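Humanoïdes en essai : Wendudix publie son référentiel de bonnes pratiques

Lundi 2 juin 2025

Le groupement technique Wendudix a mis en ligne la première version de son référentiel consacré aux essais de robots humanoïdes en local fermé. Le texte, long de 61 pages, vise les laboratoires et les intégrateurs qui font travailler des machines bipèdes sur des tâches de manipulation à hauteur de table, hors cellule grillagée. Il est d'application volontaire et ne se substitue ni à l'analyse de risques de l'exploitant, ni aux obligations réglementaires en matière de sécurité des machines.

Onze exigences sont formulées, réparties entre la retenue du robot, l'aménagement du poste, le choix des objets manipulés et la tenue des enregistrements. Chacune est assortie d'un critère de vérification et d'un niveau, « requis » ou « recommandé ».

La retenue par le haut relève du niveau requis pour tout essai debout dont le contrôleur d'équilibre n'a pas été validé dans sa version courante. Le point d'ancrage doit être indépendant du mobilier et faire l'objet d'un contrôle visuel avant chaque séance. La longueur des lignes est réglée de manière à arrêter la chute avant contact des genoux avec le sol, sans reprendre le poids de la machine en station normale. Une mise à jour logicielle touchant la locomotion ou la posture entraîne le retour à la retenue, y compris lorsque l'essai prévu ne comporte aucun déplacement.

« La plupart des écarts relevés pendant la consultation concernaient des essais de préhension, considérés à tort comme statiques », indique Giuliana Grajales, rapporteuse du texte. L'extension d'un bras à hauteur d'épaule déplace le centre de masse, et le référentiel demande que cette configuration soit traitée comme un cas de charge à part entière.

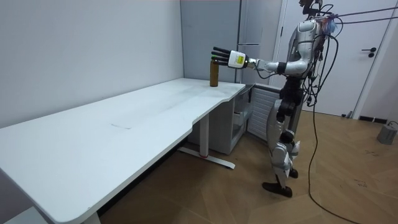
Les câbles d'alimentation et de données font l'objet d'une section distincte. Le cheminement au sol est admis à condition que les boucles restent hors de la zone d'appui des pieds, augmentée d'un pas dans chaque direction. Le cheminement aérien est recommandé dès que le protocole comporte une rotation du tronc. Dans les deux cas, le connecteur doit pouvoir se désaccoupler sous traction sans provoquer la mise hors couple des jambes.

Pour les objets manipulés, le document distingue les contenants rigides, souples et fragiles. Le verre est autorisé, vide ou rempli d'eau, sous réserve d'une phase préalable réalisée avec un substitut de géométrie équivalente. L'effort de serrage maximal est consigné avant la première prise. L'opérateur se tient hors du volume balayé par les deux bras, y compris celui que la tâche n'emploie pas.

Le groupe de travail s'est appuyé sur 877 fiches d'essai transmises par les participants, dont l'intégrateur Hostitlow et le bureau d'études Drellum. Les fiches incomplètes ont été conservées pour l'analyse des arrêts d'urgence, mais écartées de l'étude des temps de réaction. Selon Wilmer Arango, chargé du dépouillement, l'absence de numéro de version du contrôleur est la lacune la plus fréquente. Ce champ devient obligatoire.

Deux points restent ouverts. Jean Mowat, pour Drellum, a demandé que la fonction d'arrêt soit définie séparément pour les bras et pour les jambes, une coupure générale pouvant elle-même causer la chute d'un robot non retenu. La version publiée se limite à exiger que le comportement à l'arrêt soit documenté et connu de l'opérateur. La présence simultanée de deux machines dans un même local est renvoyée à une annexe, dont la rédaction a été confiée à Hortensia Flores.

Les commentaires sont recevables pendant six semaines, au moyen du formulaire joint au référentiel. Chaque remarque doit citer le numéro de l'exigence concernée et proposer une rédaction de remplacement. Une version révisée est prévue en septembre.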